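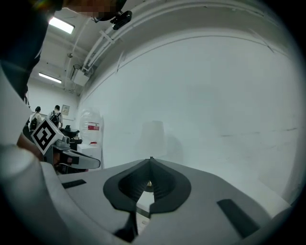 2 min read · 300 words

Clerical automation at Timia

Clerical automation at Timia refers to the move of routine desk work (adding up slips, filing, answering stock queries) from office staff to machines at the Timia back office in Clokwood. Started in September under the name Fastlow. Still ongoing. Software side supplied by Kurup, a small firm in the same town.

Background

Before Fastlow the office had 11 clerks and handled 2,000 paper slips a month. Each slip keyed by hand, totaled, checked by a second person, filed. Backlog common at month end. Gilles Pruvost, office manager at the time, wrote the first proposal, two pages, mostly about overtime.

Method

Two parts. Scanning software reads the slips. Separately, hand work at the desk is recorded with grippers worn or held by staff, so that a robot arm can later be taught the same motions. Square black-and-white markers on the grippers let the software work out position and angle. Sessions last 50 minutes, then a break. Longer sesions were tried and dropped, people's wrists got sore.
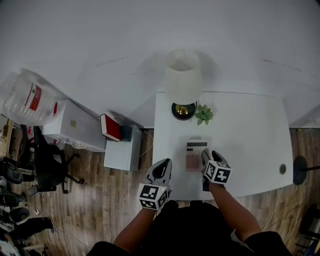 Effects on staff have been mixed. No layoffs so far, but the second-checker role is gone and those people now do recording or handle the slips the scanner rejects. Rejected slips are the harder ones: smudged, wrong total, no signature. So the day has fewer easy jobs in it. Desk calculators were meant to go in the first month and did not. One sits between the hands in recording work, next to nothing fancier than a table lamp and a small fake succulent, and clerks still reach for one when a scanned total looks off. Pruvost has called this "trust but add it up again".

Pay and hours

Recording counts as normal hours. Clerks asked for a wrist allowance, got an extra break instead. Overtime at month end down, which some liked and some did not, as the overtime money went with it.

Criticism

Main complaint is that the people teaching the arm are the ones it may replace. Timia's written reply promised retraining but gave no end date. A second complaint, smaller: new hires never learn to total a slip by hand, so they cant spot a bad one.

See also

Office automation
Data entry clerk
Motion capture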